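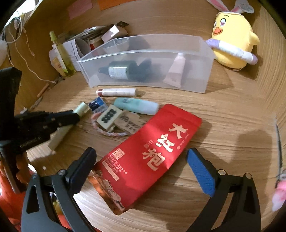 Castus es una pinza de mano para recoger demostraciones de manipulación, y el método que la acompaña se llama Parri. La persona que demuestra sujeta la pinza, hace la tarea en una mesa corriente y el sistema guarda la trayectoria, la apertura de las mordazas y el vídeo de la cámara montada en la herramienta. Nosotros preferimos las mesas de verdad, con sus cosas, a la mesa de laboratorio. Un sobre de té de papel metalizado rojo, como el que queda entre las dos mordazas con los caracteres 大红袍 en dorado, es un objeto difícil para la percepción: refleja la luz, está un poco arrugado y cambia de aspecto con cada ángulo. Por este motivo los envases brillantes tienen una parte propia en nuestro conjunto de pruebas, junto a los tubos, las botellas y los objetos blandos.

Para quién es este producto

Castus se dirige a grupos de investigación que entrenan políticas por imitación y que no quieren ocupar un brazo robótico durante toda la recogida de datos. También lo usan departamentos de ingeniería para comparar almohadillas y mordazas antes de decidir el diseño final de una pinza. No es una herramienta de producción y no tiene certificación para este uso.

El método Parri

El método fue desarrollado en Stimbridge por Meinir Gronow y Liis Lepik. La idea principal es separar dos preguntas que muchas veces se aprenden juntas: dónde cerrar la pinza y cuánto cerrarla. La primera red propone el punto de contacto a partir de la imagen. La segunda recibe solamente un recorte pequeño alrededor de este punto y la apertura actual, y decide el cierre. Con objetos planos y deformables esta separación da mejor resultado, según nuestras medidas, que una sola red entrenada de principio a fin.

Resultados

Entrenamos con 800 demostraciones, tomadas por cuatro personas en viviendas y oficinas. La evaluación se hizo después con un brazo fijo, equipado con las mismas mordazas, en mesas que no estaban en el entrenamiento.

Intentos por configuración: 100
Agarres correctos, método Parri: 80
Demostraciones añadidas para adaptar a un material nuevo: 30

Consideramos correcto un agarre cuando el objeto se levanta, se mantiene en el aire y se deja en la zona marcada sin caer. La mayoría de los fallos fueron con envases metalizados bajo luz directa. En estos casos el punto de contacto se desplaza hacia el reflejo y la mordaza toca la mesa antes que el objeto. Evander Dunbar repitió esta parte con la luz lateral y el error fue menor, pero no desapareció. Estamos trabajando en ello y no lo damos por resuelto.

Almohadillas

Las almohadillas son de goma y se cambian por separado en cada mordaza. Se puede trabajar con dos iguales o con una lisa y otra con textura, combinación que recomendamos para sobres y bolsas. Si cambia una almohadilla a mitad de una sesión, es necesario anotarlo en el registro, porque el cierre medido ya no es comparable con el anterior.

Qué incluye el equipo

Pinza Castus con mordazas curvas
Soporte de cámara y cable de datos
Juego de almohadillas de repuesto
Programa Skirkik para revisar y cortar las grabaciones
Pesos de las dos redes y código de evaluación

El brazo robótico no está incluido. Skirkik funciona en Linux; la versión para Windows todavía es de prueba y pierde a veces la sincronización en grabaciones largas.

Pedidos y préstamo

Preparamos los equipos bajo pedido. Para universidades existe la posibilidad de un préstamo de un mes, con la condición de que nos envíen los resultados, también los negativos. Escriba a Catrin Probert, del departamento de pedidos, e indique el modelo de brazo con el que hará la evaluación. Las consultas técnicas sobre calibración las atiende Gwilym Kemeys los jueves por la tarde.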